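To: shed-robotics list
From: Jhun Macaraeg
Date: 3/22/26
Subject: Re: bin picking -- reds ok, greens not

Quick one before I have to give the bench back. State of play:
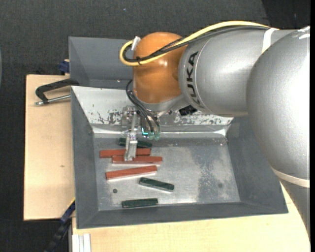

1. Gripper

Fingers are the long ones Skov cut for us. They reach the floor of the bin fine. Trouble is two reds lying right against each other, no gap for a finger. Want to try thinner tips. Anyone got aluminium flat bar offcuts? Will swap for beer.

2. Your questions

> Jhun, couple of things from the Ludholm end. Are you still
> clamping the bins to the board or did you bolt them? And what
> colour threshold are you running? Ours goes to pieces on the
> dark green ones, finds them maybe half the time. Also how
> many picks did you log in the last run?
> -- Vamar

Still clamps. Bolting is on the list for August, when we get the shop to ourselves. If you use clamps, check them every session, ours creep and then all your taught points are off.

Threshold: don't bother with colour for the greens. Dark green against grey metal is hopeless under our lights. I went to edges plus block length -- greens are shorter than the reds so it sorts itself out mostly. Config is in the Purnness folder, file 286. Ignore the older one, its wrong.

Log says 697 picks attempted, haven't split out the misses yet. Most of the bad ones are greens up against the wall, fingers come down on the slope and the arm faults out. I've added a 10 mm keep-out along the walls. Means it leaves some behind but at least I'm not walking over to reset it all the time.

3. Cables

Re-tied the bundle on the wrist, left a bigger loop. If you copy this, run joint 5 through its full travel by hand jog BEFORE you trim anything. Please. I was short by a thumb's width the first time and had to redo teh lot.

4. Still to do

-- thinner tips (see above)
-- second bin taught as the drop side
-- move the lamp, glare off the bin floor is fooling the edges
-- someone to read my wall code, it's ugly

Can send the log to whoever wants it, just ask on list.

Jhun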